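Jueves, por la noche

Otra vez he perdido la tarde leyendo el comunicado de Arai sobre la publicidad electoral. Lo he leído entero, con sus notas, y sigo sin saber qué van a hacer distinto en las próximas municipales. Dicen que todo anuncio político llevará una etiqueta con el nombre de quien lo paga. Bien. Luego uno llega al apartado 5 y descubre que «quien lo paga» es lo que el anunciante escriba en una casilla. La casilla admite 255 caracteres y ninguna comprobación. Podría poner que lo paga mi bisabuela.

He hecho la prueba con el archivo público, el que estrenaron en primavera con tanto bombo. Busqué anuncios de la campaña por la circunvalación y me salieron 44. De ellos, casi todos a nombre de una tal Flomar, que en su ficha se describe como «iniciativa vecinal». No hay dirección, ni estatutos, ni una página donde se diga qué vecinos. A lo mejor existen y son encantadores. Yo llevo media vida en este barrio y nunca he recibido una convocatoria suya, pero tampoco eso demuestra gran cosa. Apunto la duda y sigo.

Lo que me molesta es el tono. «Damos un paso decisivo por la transparencia.» Decisivo para quién. El archivo no permite descargar nada, no ordena por importe, y el importe viene en horquillas tan anchas que da igual mirarlas. He intentado ver a qué zonas se dirigía cada anuncio y la pestaña se queda pensando. Tres veces lo he intentado. A la tercera me he ido a hacer un té y he vuelto y ahí seguía.
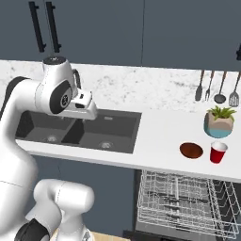 Cocina simulada: el brazo blanco sobre el fregadero doble.

Después he mirado lo de Guton, la competencia, por si fuera verdad que ellos se lo toman más en serio. Guton ha optado por prohibir los anuncios políticos del todo, y la prensa lo ha recibido como si fuera un acto de valentía. A mí me parece cómodo. ¿Quién decide qué es político? Según sus normas, un anuncio de un partido lo es y uno de una empresa constructora hablando de «desbloquear el futuro de la comarca» no lo es. Pues en plena discusión sobre la circunvalación yo no veo la diferencia, salvo que el segundo suele tener más dinero detrás. Con la prohibición, el candidato independiente del distrito se queda sin manera barata de que lo conozcan, y la constructora sigue tan tranquila.

Tampoco me convence la ordenanza que preparan. El borrador obliga a las plataformas a conservar los anuncios, lo cual está muy bien, y luego encarga la vigilancia a un registro que no tiene personal asignado. He buscado la partida en el presupuesto y no la he encontrado — puede que esté escondida en otro capítulo, no sería la primera vez. Mañana vuelvo a mirar con la cabeza fresca. De momento tengo subrayado el artículo 3, que habla de «medios proporcionados», expresión que he visto en tantos textos que ya no sé si quiere decir algo.
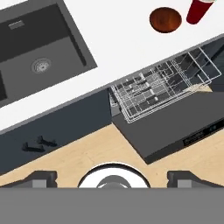
El informe de Gultow lo he dejado para el final, y quizá ha sido un error porque es el único que trae algo de método. Compararon las etiquetas de los anuncios con los registros mercantiles y encontraron huecos, muchos. Me fío a medias: la muestra la eligieron ellos y no explican cómo. Tienen, eso sí, una frase sobre los rebosaderos que me ha hecho gracia, la de que las normas de publicidad electoral se escriben para que lo que sobre salga por arriba. Pienso en esa ranurita metálica cerca del borde del fregadero gris, con el desagüe redondo al fondo, y la comparación se aguanta. Al dinero que no cabe por el conducto declarado le dejan una salida discreta, y se llama asociación, fundación o iniciativa vecinal. Ahora bien, una comparación bonita no es una prueba, y el informe se apoya demasiado en ella para mi gusto.

He escrito a Arai preguntando si alguna vez han retirado un anuncio por etiqueta falsa. Me ha contestado un mensaje automático agradeciéndome el interés. A Flomar también le he escrito, por el formulario, y por lo menos me ha dejado enviarlo.

Pendiente: pedir copia del borrador con las enmiendas, buscar otra vez la partida, guardar capturas de los anuncios de la circunvalación antes de que los quiten. Y acostarme antes de la una.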